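**Re: Oiling a light wood worktop, how many coats?**

**cedlow_shed:** New top, unfinished. Tin of Feltitz oil says 3 coats. Is sanding between them needed?

**Tratberg22:** Yes. 100 grit before the first, 200 after it. Leave it overnight each time.

**mortice_k:** Disagree on the 200. Too fine and the oil sits on the surface. I stop at 100 and wipe off hard.

**Tratberg22:** Depends on the wood. On open grain, fine. On close grain 100 leaves scratches that show once oiled.

**cedlow_shed:** Grain is plain to see on mine, no idea of species.
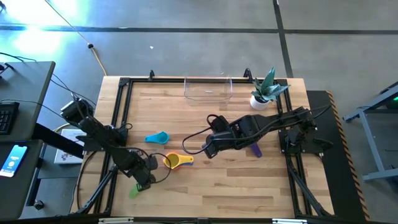 I'd prefer to keep the colour pale. Does the oil yellow?

**mortice_k:** Most do. Try the underside first and check it on Thursday. And lay used rags out flat outdoors, they can catch fire.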